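Kitel Household Goods
Bench Assessor, Soft Goods and Wire Storage (part-time, fixed term)
Location: Fokmont Road test rooms, Kullovbridge
Hours: 22.5 per fortnight, 7 am or noon start
Reports to: Bench Supervisor, Bunting range

About the role

Kitel is seeking a part-time Bench Assessor for the Bunting range of small household storage. The range consists of wire baskets in three sizes and the soft items that are packed and sold with them: sachets, pincushions, small cushions and padded hangers. The position is fixed term and ends in December, with the possibility of extension subject to workload.

The assessor carries out placement and retrieval trials at a white-topped bench. A trial consists of setting a basket at a marked position, placing one soft item in it, removing the item, and recording the condition of both. The current program comprises 2,000 trials, of which 1,415 are complete. The remainder are weighted toward shaped items, which catch on wire more often than square ones and take longer to inspect.

Duties

Set out baskets and soft items according to the daily run sheet.
Inspect wire ends, welds and coating for burrs, flaking and colour transfer.
Inspect seams and fabric faces for snags, pulls and pilling after each block of trials.
Record results in the bench log using the seven-point wear scale.
Sort stock into pass, recheck and discard tubs at the end of each session.
Wipe down the bench top and return baskets to the labelled shelving.

Work is organised in blocks of 45 minutes with a break between blocks. Colour matters to the grading. Coated baskets are supplied in strong colours and the soft items mostly in pale ones, so any transfer has to be identified and graded by eye under the bench lights. The orange basket with a peach heart in it is a typical pairing.
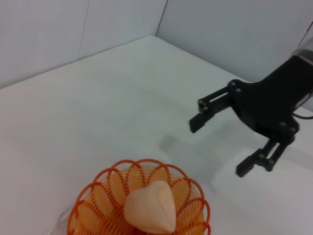 One assessor from the previous intake, Bunting bench, wrote that the grading took longer to learn than the handling, and that she would have liked more time with the reference swatches before her first solo block. A second swatch session has been added to the induction as a result. Induction is paid and takes place over two shifts.

Selection criteria

Essential
1. Normal colour vision, confirmed by a short test at interview.
2. Experience in inspection, garment finishing, upholstery, stock grading or similar repetitive close work.
3. Legible handwriting and basic spreadsheet skills.
4. Ability to sit or stand at a bench for the length of a block.

Desirable
1. Familiarity with textile wear scales.
2. Experience with powder-coated or dipped wire products.

Conditions

Casual loading applies. Aprons and cotton gloves are supplied. Nail polish, rings and bracelets are not to be worn at the bench. Enclosed shoes are required in all test rooms. Street parking on Fokmont Road is limited to two hours; staff parking is at the rear, entered from the lane.

How to apply

Send a résumé of no more than two pages and a one-page response to the essential criteria to the Kitel recruitment desk, quoting "Bunting bench". Applicants should state which start time they prefer and whether they can work both. Shortlisted applicants will be asked to attend the test rooms for an interview and a practical exercise, in which they grade a tray of used soft items against the swatches. Applications without a response to the criteria will not be assessed.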